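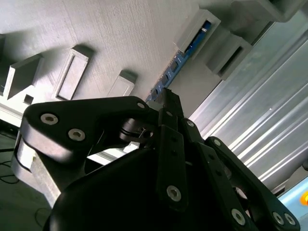
OK, sourdough people, rye people, everybody who eats toast: I've spent the whole month of July on fermented millet porridge and I have to talk about it.

It started with Pendo Laizer bringing a jar of her starter to the Wednesday potluck. Sour, a little fizzy, smells like yogurt and green apples. I had three bowls and went home with half the jar.

The basic method, as she gave it to me: 200 grams of finger millet flour, enough lukewarm water to make a loose batter, a big spoonful of the old batch. Cloth over the top, leave it on the counter overnight. That's it!

By morning mine had little bubbles all along the side of the jar. By the second morning it was properly tangy. I like it at a day and a half, my husband likes it at one day, and my son likes it with so much banana in it that I can't tell what he likes.

Cooking it: bring plain water to a boil first, THEN whisk in the batter. I did it the other way round the first time and got dumplings. (Ate them anyway. Pretty good with butter.)

Keep whisking for ten minutes, longer than you think. The raw flour taste goes away all at once and it turns glossy and dark, almost like chocolate pudding.

Flour matters a lot. I've tried the Rugemalira one, which is very fine and a bit sweet, and the Wemmont one, which is coarser and toastier. I mix them half and half now. Caroline Ogola swears by grinding her own and I believe her, but I don't own a grinder – yet.

Somebody asked if it's "healthy." I'm not a dietitian! It's a whole grain, it keeps me full until lunch, and I've stopped buying the cereal with the cartoon bear on it. That's all I can tell you.

Things I've stirred in so far: lemon and brown sugar, peanut butter, grated ginger, a spoon of sour cream. Ginger wins by a mile. Cinnamon was just OK, sorry to the cinnamon fans.

If the top gets fuzzy or pink, throw the whole thing out and scrub the jar. Don't scoop around it. Mutua Rweyemamu told me that one very firmly and he's been making this since before I could walk.

Save a few spoonfuls of batter before you cook and put them in the fridge. Mine has gone a week between batches and woke up fine, just a bit slower.

Next up is the sorghum version – Pendo Mbwambo is sending me her aunt's directions and they involve a clay pot, so I'm off to find a clay pot. If you've got one you love, tell me where you bought it!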